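Larkura > Around the House > Kitchen Corner

Looking After Wicker Baskets

Filed under: Cleaning & Care, Baskets

My mother kept eggs, mending and birthday candles in wicker, all in separate baskets, and I've ended up just the same (my husband has given up saying anything!). If yours have gone gray and creaky, don't throw them out yet.

Start with dust. A dry paintbrush gets down between the strands far better than a cloth, and if you tip the basket over and tap the bottom you'll be amazed at what falls on the newspaper. After that I mix a small squirt of dish soap into 500 ml of lukewarm water, dip a soft rag, wring it out hard and go over the whole thing, inside and out. Don't soak it. Stand it somewhere airy, away from the radiator, and leave it for 8 hours or overnight.

For a stray end poking out, dampen it with a fingertip, wait five minutes and tuck it back under its neighbor with a blunt knitting needle. A dab of wood glue will hold it if it's stubborn.

Handles get the most wear, and the wrapping is usually what goes first. Wind new cotton tape on tightly, overlapping each turn by half, and finish the ends with a band of colored ribbon if you like a bit of cheer. 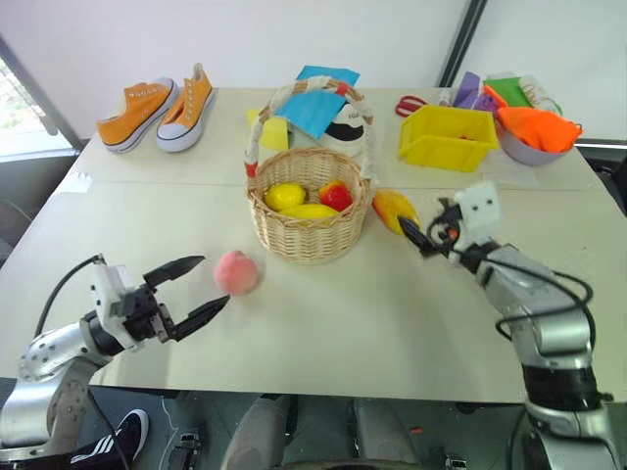 Round basket with a wrapped handle and red bands, holding a lemon, a banana and a red fruit.

If you keep real fruit in yours, line it with a folded dish towel and wash the towel whenever you refill.

Hanne Zoëga

More from Kitchen Corner
Getting Candle Wax Out of a Tablecloth
Which Jars Are Worth Keeping
Sticky Drawers in Damp Weather
A Better Way to Store Onions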